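Workshop notebook, Zirnau room – April, second entry

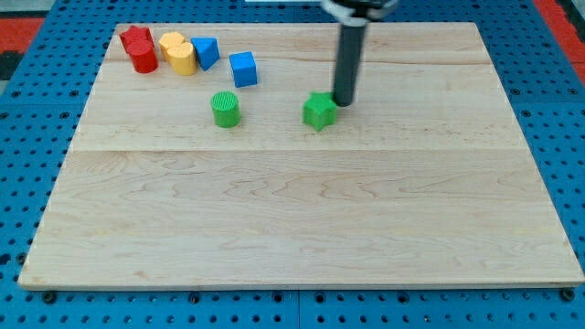 Gallery layout for the Drullach show is nearly there, and I'm so pleased with how the second room has come together that I want to get it down before I forget how we got to it. Kalevi Vainio's tide recordings are the heart of that room and everything else has to give them space. For two weeks I had the works spread evenly along the walls like washing on a line, and it was dull. This morning I moved most of them toward the back left and left the rest of the floor to the sound, much the way the coloured blocks sit on the maple board, bunched up at the far end with the red star right in the corner and a great stretch of bare wood in front. Suddenly you have somewhere to stand and listen! The red textile goes in the corner where the star is. It's the only thing in the room you could spot from the entrance, and it pulls you across.

Model is at 1:11 now (I know, odd scale, but it fits the sheet size we had and I'm not recutting the walls). Wall heights checked against the building drawings. The beam over the doorway is lower than drawn, so the hanging banner comes down by a hand's width or goes somewhere else. I'd prefer somewhere else.

Sound test, 5 pm

Ran Kalevi's long piece through two speakers, then four, then back to two. Two is lovely. With four you lose the direction of the water, and the direction is the whole work – it comes in from your left, goes under you, and leaves behind the wall. I sat on the floor for the full length of it and only got up when the heating kicked in. That heater hum sits right in the quiet part at the end. Have asked whether it can be turned off during opening hours. If it can't, we could try starting the loop so the quiet part falls between heating cycles, but that's a mug's game in cold weather.

Kalevi rang afterwards and we talked for ages. He recorded the same bit of shore at every low tide he could get to, and he's relaxed about us cutting the loop as long as we never fade it. Hard cut or nothing. I tried both on the desk speakers and he's right, the fade makes it sound like an ad for a holiday.

Wall colour

Jidska grey is out. It looked terrific on the sample card and went purple under the track lights. Painted three patches on scrap board instead: the plain white, a chalky off-white, and a warm mud colour that I mixed myself from leftovers. The mud colour is a ripper. It makes the prints look as if they've been there for years, and it takes the glare off the glass. Problem is I didn't write down the mix. Note to self, and to everyone: write the mix on the back of the board while the brush is still wet. I'll have another go in the morning, starting from the off-white and adding the brown a spoonful at a time.

Labels and the handout

Printing 500 handouts, folded once. The last draft of the wall text was 209 words and I'd still like to lose a few. The paragraph about the climate summit can go; the work does that job better. Keep the bit about the drowned jetty, and keep the fishing families' place names in both languages, same size type, same weight. Labels go at seated height in the listening area. We did that for the harbour show and people in wheelchairs and small kids both used them, and so did everybody who'd plonked themselves down on the benches.

Font stays. I've stopped arguing with Thomas about the font (it's a good font).

Still to sort

Benches: we have two and want three. Try the theatre store.

Cable run under the mat to the left speaker. Tape both edges.

Crate for the glass pieces is around 5 cm too wide for the goods lift. Measure again before panicking. If it really won't go, unpack in the loading dock and walk them up.

Ask Kalevi for the name of the jetty, spelled the way the locals spell it.

Move the little figures in the model before anyone else sees it. I had them all lined up at the Jidska prints and none at the tide work, and that's the wrong way about. Put a couple on the floor, listening.

Next session: paint, then second sound test with the doors open.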